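Vida: I pick the team on Wednesday, and then I unpick it

Wultthorpe manager Ottó Vida has refused to say whether Botond Takács will keep his place up front against Larcombe, and gave the distinct impression that he would not be telling Botond Takács either.

The striker has gone five matches without a goal, a run that now stretches to two hours longer than anyone at the club cares to discuss. He did hit the bar at Ikbridge last time out, and Vida brought this up twice without being asked.

"People see the number and they say, drop him," the manager said. "I see the number too. I can read. But he hit the bar, and the bar is very close to the goal."

Pressed on whether he might go with two forwards, Vida said he had considered it, then one, then two again, and that he usually picks his team on a Wednesday so there is still time to change his mind before the bus leaves. 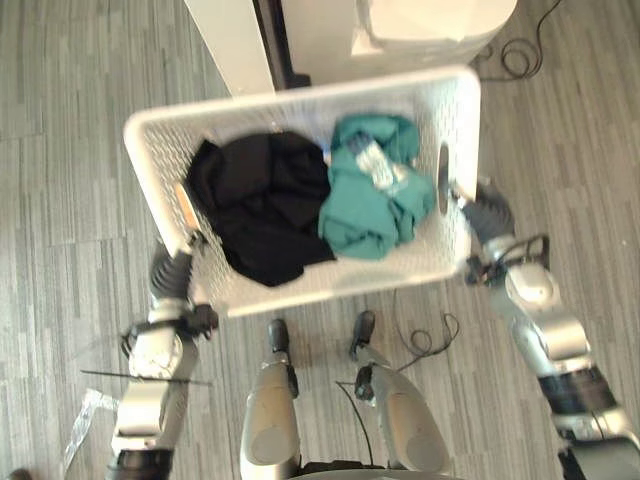 Clothes in a white laundry basket, one black garment and one teal.

Takács was signed from Pap in June, on the strength of a season in which he seemed to score whenever he fell over. Supporters took to him at once. A few of them have since taken to shouting advice, most of it about shooting, some of it about haircuts.

The player himself was cheerful enough after training, if a little tired of the subject.

"My mother rang to ask if I was injured," he said. "I told her no, I played the whole match. She said, oh."

Wultthorpe sit just above the bottom three and have not beaten Larcombe at home in the league since the old stand was still up. The last meeting finished goalless in front of 924 people, and the local radio commentator was heard reading out the bus times during the second half.

Vida expects a better turnout for this one. The club has sold 1668 tickets so far, 826 of them to visiting fans, a split that has led to a brief and slightly sulky discussion about who gets the covered end.

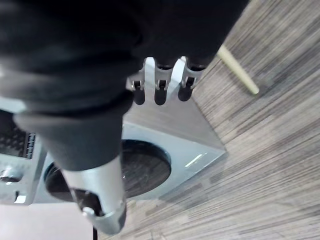 A dark sleeve and metal fingers, seen close up.

Larcombe arrive in better shape. They have won their last three, kept the same back four all season and, according to Vida, defend corners "like people guarding a sandwich". He plans to take his corners short. He then pointed out that he had just told a room full of reporters about it, so perhaps he would take them long.

There is better news at the other end of the pitch, where both first-choice centre-halves are fit again. The captain trained fully and should start, while the left-back remains doubtful with a sore hip and an even sorer opinion of the doctor who told him to rest it.

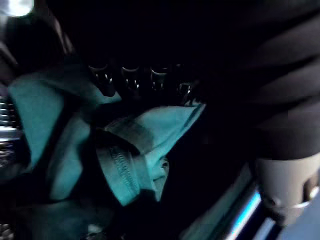 As for Takács, Vida would go only as far as confirming that he will be in the squad, and that he has been asked to stay behind after training to practise his finishing. The manager watched the first session from behind the goal. He said he had felt perfectly safe there.

Kick-off is at three, with the turnstiles open from half past one.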